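Café fire and safety walk-round, Pakora on Gulora Street
Done 14 September 2012, before opening

Right, same list as in August, with my comments under each one. I've put OK, WATCH or FIX so you can skim if you're in a hurry (I know you are).

1. Front door and step — OK
Opens fully, closes by itself, doesn't stick any more. The yellow strip on the step is wearing thin in the middle but still shows up well enough.

2. Back exit — FIX
Flour sacks again! There were 2 of them leaning against the push bar when I came in. I moved them to the dry store, but please, please can deliveries go straight in there. If the chap from Hailu turns up early he'll leave things wherever he's standing.

3. Extinguishers — OK
All gauges in the green, pins in, tags signed. The one by the fryer had a tea towel hung over it, so I've moved the hook along the wall.

4. Fryer and hood — WATCH
Filters are due. The fryer thermostat held at 160 when I tested it, so no worries there, but the hood has that sticky feel along the back lip. I've booked Funadbridge for the deep clean and they'll want the kitchen to themselves for a morning. 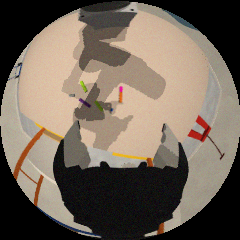
5. Tables and chairs — WATCH
I rocked every table by hand and crouched down to check the bolts, which my knees did not thank me for. The wobbly one by the window needs a new foot, so it's out of use till I get to the hardware shop. While I was at it I thought about the lighting as well: a round, pale top like the one in the picture shows up every shadow that falls across it, and with several overlapping you'd struggle to spot a spill or a chip in the edge. Ours are darker, but the corner seats are gloomy after four o'clock and I'd like a brighter bulb in there.

6. Fridges — OK
Temperatures written up every day bar one. Door seal on the tall one is clean at last, hooray.

7. First aid box — FIX
Down to almost nothing in blue plasters. Burn gel is in date. I'll get more of both.

8. Seating limit — OK
Sign says 37 and it's on the wall where people can read it.

9. Electrics — WATCH
Kettle lead is fraying near the plug. Taped up is not mended, whoever did it! New kettle, please.

Next walk-round when the hood's been done.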